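実演データ収集(ロボット学習)

実演データ収集(じつえんデータしゅうしゅう)とは、ロボットに作業を学習させるため、人間の操作による動作例を大量に記録する工程をいう。模倣学習の出発点であり、学習結果の良し悪しを大きく左右する、たいへん奥の深い分野である。

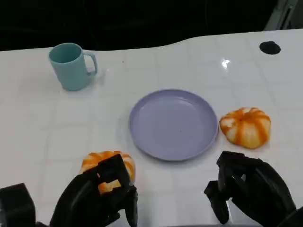 Hepburnによれば、初心者ほど失敗した試行をすぐに消したがるが、つかみ損ねてから持ち直すまでの一続きの動作こそ残しておくべきだという。この見方は現場でも広く共有されており、持ち直しを含む記録には専用の札を付けて保存する例が多い。

概要
1回の試行は「エピソード」と呼ばれ、頭部カメラの映像、各関節の角度、指の開閉指令などが同じ時刻軸で保存される。卓上作業では、皿やマグカップ、かぼちゃ形の小物のように形も色も異なる品を並べ、片手または両手でつかむ、運ぶ、置くといった動作を繰り返す。単純に聞こえるが、多指ハンドで丸みと溝のある物をつかむ動作には操作者ごとの癖がはっきり表れ、見比べると実におもしろい。

収集の手順
Jusulholmの手引きでは、1つの課題につき600エピソードを標準とし、これを40エピソードずつの組に分けて記録する。組が変わるたびに品物の初期位置を入れ替え、操作者も交代する。開始姿勢は両手を卓の手前に引いた状態に統一されている。時刻のずれは後から直しにくく、組の最初に必ず同期の確認を行う。
記録後は各エピソードに短い指示文を付ける。「左手でかぼちゃを皿に置く」のように、使う手、対象、行き先を明記するのが通例である。同じ品が2つあるときは「皿の右のかぼちゃ」などと位置で区別する。

多様性の確保
配置、照明、操作の速さにどれだけ幅を持たせるかは、収集計画の腕の見せどころである。Rovirmontでは4種類の照明条件を順に切り替える方式が採られ、光沢のある天板の反射も意図的に残している。反射のない映像だけで学んだモデルは、明るい窓際で手の位置決めを誤りやすかったためである。
操作の速さについては意見が分かれる。ゆっくりした動作は記録が安定する反面、学習後のロボットまで慎重になりすぎることがある。

品質の評価
Tistarsteadの方式では、各エピソードを5段階で評点する。最高点は迷いのない把持と静かな設置の両方を満たすものに与えられ、最低点は映像の欠落など、学習に使えないものに限られる。中間の評点をどう扱うかは課題ごとに異なり、重みを下げて使う場合もあれば、そのまま混ぜる場合もある。

関連項目
模倣学習
遠隔操作
両腕協調
把持計画

最終更新:2025/03/17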